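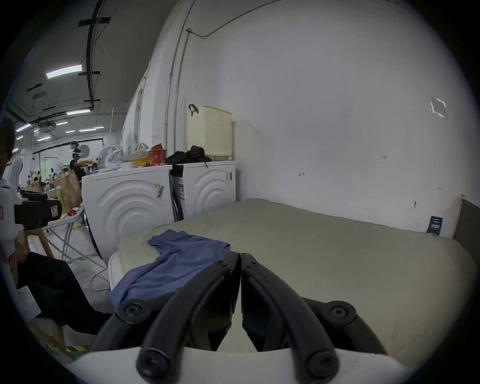 Our project looked at how much water and power students use on laundry in the Trarkmont residence hall, and whether small changes in habit could bring that down. We picked laundry because every resident does it and because the hall already has meters on the laundry room. Before looking at the meters we wanted to know what makes people decide a piece of clothing needs washing. A lot of it comes down to where the clothes end up. A blue garment left crumpled on a mattress may have been worn for an hour or for two days, and many residents told us they wash anything in that state without checking it.

Method

We sent a short survey to all residents in March and got 119 replies. We then asked 26 of those residents to keep a laundry diary for four weeks. They wrote down the size of each load, the temperature setting, and whether they used the dryer. Meter readings were taken at 7 a.m. and entered in a shared spreadsheet.

Results

The diary group logged 300 loads. Most were washed on warm, mainly because the Janico machines in the hall start on that setting. Half loads were common near the end of the month. The laundry room used 3,087 gallons of water during the diary period, counting all residents and not only our group. Dryer use was higher than we expected, and few people used the drying racks on the second floor.

Limits

The diaries were self-reported, and some entries were filled in days later. One meter reading was missed and we used the average of the readings before and after it. We would like to repeat the study in the fall with a card next to each machine explaining the cold setting.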